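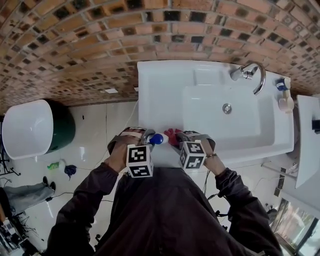 3.2 Guilt and Household Routine in Zurthorpe

The second part of Lumbantobing's novel Zurthorpe moves the story from the courtroom to the rented rooms where Movano lives after his brother's trial. Critics have usually read these chapters as a pause in the plot. The present section argues that they carry the main moral weight of the book. Movano gave false evidence, and the reader has known this from page 15, yet he does not speak of it to anyone until page 324. Between these two points the narrator reports his meals, his rent payments, and his washing in great detail.

The washing passages deserve particular attention. Each one places Movano at the basin with both hands at its front edge (compare the posture in Figure 1), and each ends before he has looked up. The narrator never states that he feels guilty. In the early passages the sentences are short and the verbs plain. After the letter from Trakeck arrives, around page 200, the same actions are told in long sentences that return several times to a single object, such as a towel or a cup.

This change in style comes well before the confession and prepares the reader for it. It also bears on the closing chapter, in which Movano's landlady repeats his routine in her own kitchen. Earlier studies have treated her last speech, on page 416, as comic relief. Section 3.3 considers it alongside the passages discussed above and compares the two printed versions of the text.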